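Week three was all demos. Sihan Li and I took turns with the hand-held gripper, squeezing and lifting the way we want the arm to copy later. My first 11 went in the bin - far too fast, and I kept tilting my wrist.
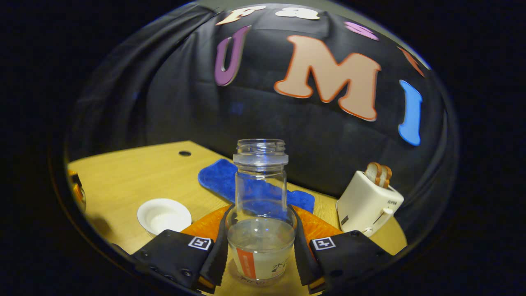
Fig. 4. Holding the open jar upright over the table, blue cloth behind.

Glass is a pain, as you can see straight through it! We're aiming for up to 40 good runs by the end of May, then it's over to training. Manuela Martinelli wants the pouring done more slowly, so I'm redoing mine on Alness.

Related reports
Floneo: first tests
Steering the arm by remote

Contact | © Tivavier student projects | Back to top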